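We use cookies to remember your gallery settings. Accept | Manage

The Slipping Jaw Gallery

Welcome to the messiest gallery we've put up so far! In February the right-hand gripper on our tabletop setup started losing its hold in the middle of tasks, and it took the five of us far too long to figure out why. I love a good fault hunt, and this one had everything — a false lead, a blown afternoon and a very small screw. The task is the one we call Drulerel, which is small bathroom items, picked up and put where they belong. Dwight Sawatzky wrote the steps and Hawi Woldemariam did most of the handling.

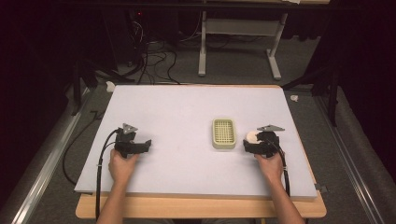
The slip showed up first as a gap in the logs. Jaw width would read steady, then drop by a hair, and a moment later the object was on its way down. Ghislain Ouellet blamed the cables, and you can see why he'd go there, with one running off each gripper and over the front of the board. He swapped both. Run 1115 dropped anyway! The pale green soap dish gave us our best clue, because its stiff rim made the jaw creep easy to spot. The little round off-white piece in the right gripper squashed just enough to hide it.

Murray Robichaud finally pulled the right jaw apart at 11 at night and found the set screw backed out by a quarter turn. A quarter turn! Dagim Nigatu put a dab of threadlocker on it, did the left one to match, and we went straight back to work.

We threw out 13 runs from before the fix and kept the rest after checking the jaw traces by hand. If you run a Cernent jaw kit like ours, please check that screw before you start swapping cables. Dwight has added it to the morning list, right after the marker check, and I'll post the plots from the good runs once Hawi has finished labeling them.

Page last updated: March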